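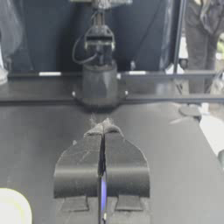 阅读约需 3 分钟

户外 > 国家公园与保护区 > 徒步路线 > Zellarau 高地

Zellarau 北坡那条线，到底值不值得绕？

山脚煮面 楼主
打算一月去 Zellarau，管理处给的地图上有两条上山的路。南坡从 Dusatov 村口出发，路宽，牌子多，据说连狗都走腻了。北坡从 Anozie 湖那边绕，地图上画得很潇洒，一条虚线直接甩到山脊上。想问问走过北坡的，虚线是什么意思？是“路况一般”，还是“祝你好运”？

老胶鞋
后者。

一壶凉茶
楼上太吓人了。北坡我前年走过，湖边到木屋那段很舒服，林子密，风进不来。木屋往上有一段碎石坡，爬升 496 米，走两步退一步，锻炼的主要是脾气。过了碎石坡就是草甸，视野比南坡好得多。

老胶鞋
你是夏天走的吧？楼主问的是一月。一月那个碎石坡上面盖着雪，你连自己在退都看不出来。

一壶凉茶
六月底。好吧，这点我收回。景色那句不收回。

数等高线的人
先纠正一下，那座木屋早就不接待过夜了，门锁着，屋檐下面倒是能躲雨。管理处网站上还写着“可容纳 4 人”，这行字比木屋结实。冬天要过夜只能住 Dusatov 村里，Khalil Abu Hammour 开的那家客栈冬天也营业，暖气片上可以烤袜子，早饭的豆子汤给得很实在。去之前打电话，他看邮件的频率和公园换路牌的频率差不多。

山脚煮面 楼主
谢谢，袜子这条很关键。那一月走南坡能看到什么？我看游记里都在写湖，南坡是不是根本看不到湖？

数等高线的人
能看到，得上到垭口以后。海拔过了 1000 米松林开始变稀，再走一阵右手边有块平地，从那儿往下看，整个 Anozie 湖都在脚下。天气好的话。天气不好的话，你会看到一块写着“观景台”的牌子。

背包里有半个西瓜
我来唱个反调。南坡冬天人也不少，周末停车场满得像菜市场，大家排着队上去拍同一张照片。想清静就走北坡下半段，走到木屋原路返回，不碰碎石坡。来回差不多四个小时，雪鞋都不一定用得上。

老胶鞋
“不一定用得上”这种话，一般是从租雪鞋的店门口路过时说的，回来路过时就不说了。我那次湖边积雪到膝盖。

背包里有半个西瓜
那年雪大。我去的时候就到脚踝。

老胶鞋
所以带上。

一壶凉茶
同意带上。另外北坡手机基本没信号，南坡到垭口之前断断续续有一点。建议跟客栈留个返回时间。

Laltton站台
路过，说说交通。从 Laltton 火车站到 Dusatov 每天只有两班小巴，上午那班靠谱，下午那班看司机家里有没有事。到 Anozie 湖没有公共交通，只能拼车。楼主要是不开车，其实也不用纠结南北坡了，小巴已经替你选好了。

山脚煮面 楼主
……不开车。

老胶鞋
那这楼可以封了。

数等高线的人
别急着封。有个当地向导叫 Manouchehr Babaei，冬天带小团走北坡下半段，管从村里接送，雪鞋也能借。我跟他走过一次，人话不多，走得很稳，看到兽迹会停下来等大家看。有人问他那串脚印是不是熊，他看了一会儿说是邻居家的狗。

背包里有半个西瓜
我跟过他的团，觉得节奏偏慢，午饭歇太久，我手都冻僵了。价钱也不算便宜。不过他认路这一点没话说，起雾那会儿他连地图都没掏。

一壶凉茶
慢点挺好，冬天天黑得早，他自己有数的。下午三点半之前肯定把人带出林子。

山脚煮面 楼主
那我这么安排：第一天坐上午的小巴到村里，住一晚，第二天南坡到垭口，第三天看天气决定要不要跟 Babaei 走北坡到木屋。碎石坡留给夏天。各位看还有漏的吗？

数等高线的人
冰爪。垭口前面那段背阴，踩实了的雪比碎石坡还滑。现金也带够，村里那台取款机冬天经常休眠。

老胶鞋
南坡垭口别待太久，风大。别的没了，难得有人听劝。

山脚煮面 楼主
收到，客栈电话打通了，Khalil 说有房，还问我要不要豆子汤。我说要。

最后更新：一月，21:40

相关主题
Anozie 湖环湖线雪后路况（持续更新）
Dusatov 村到垭口，带老人能走吗
Laltton 火车站小巴冬季时刻，求证
出一双雪鞋，只用过一次，原因见帖内
Zellarau 夏季草甸露营到底让不让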